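Drornis – thread and tool-tip tracking for suturing

README for the data and the baseline code

Drornis is a set of labeled clips and a small Python package for finding suture thread, knots and instrument tips in close-up views of robotic suturing on tissue. We built it at Undel to test the perception side of a knot-tying planner. The planner itself lives in a separate repository called Bainbridge and is not needed to use anything here.

What is in the release

The release has 464 clips and 3900 labeled frames taken from them. Labels come in three layers: thread, instrument and placed knot. Thread is stored as an ordered list of points along the centerline, with a flag on each point for visible or hidden. Instruments are stored as masks plus a wrist point and a jaw tip point. A placed knot is one point and a box that covers its tails.

Most of the work went into the thread layer. Black thread is easy to see on pale, wet tissue and very hard to see once it runs into shadow. If a strand goes dark before it reaches the second instrument, annotators continue the line only when they can follow it in the neighboring frames. Otherwise the line stops and the last point is marked open.

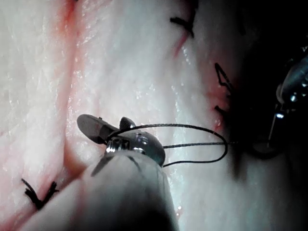

Loops are labeled as one strand that may cross itself. At a crossing, the order value says which part is on top. Where the order could not be settled, it is set to -1, and the loader leaves those crossings out of the loss by default. You can turn them back on with keep_unknown=True.

Knots that are already tied are kept apart from the working strand, even when they touch it. The first version of the labels did not do this, and the tracker kept jumping from the loop to the cut tails of an old stitch. Amber Wragg relabeled the affected frames in November.

Running the baseline

Install the package, then fetch the weights with drornis fetch. To run on a folder of frames:

drornis track --in frames/ --out tracks/ --max-points 300

The 300-point limit is enough for every strand in the release. Raising it to 1000 works but slows down the curve fitting a lot. Output is one JSON file per frame, in the same format as the labels.

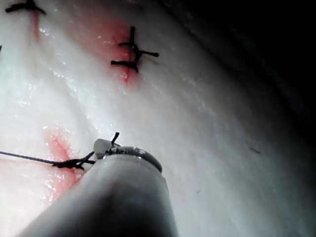

Known problems

Short tails next to the jaws are often merged with the instrument mask. Lowering tip_margin helps but makes the mask ragged.

The shaft is close to the lens and out of focus, so its edge is a guess to within a few pixels. Do not use it to estimate pose. Use the wrist point where there is one.

Bright spots on wet tissue can split a strand in two. The join step fixes most of these splits and sometimes joins two strands that should stay separate.

Small dark specks are sometimes picked up as thread. Set min_length to drop them.

There are no force readings, and depth is not included. Nothing here has been tested for clinical use.

Splits

Use the split files in splits/ and keep clips whole. Frames from one clip look so much alike that a random split by frame gives scores that mean very little. Kirsty Dawber keeps the test list, and changes to it are logged in CHANGES.txt.

Contact

Label questions go to Amber Wragg, code questions to Ming-te Cheung. Please include the clip number and the package version.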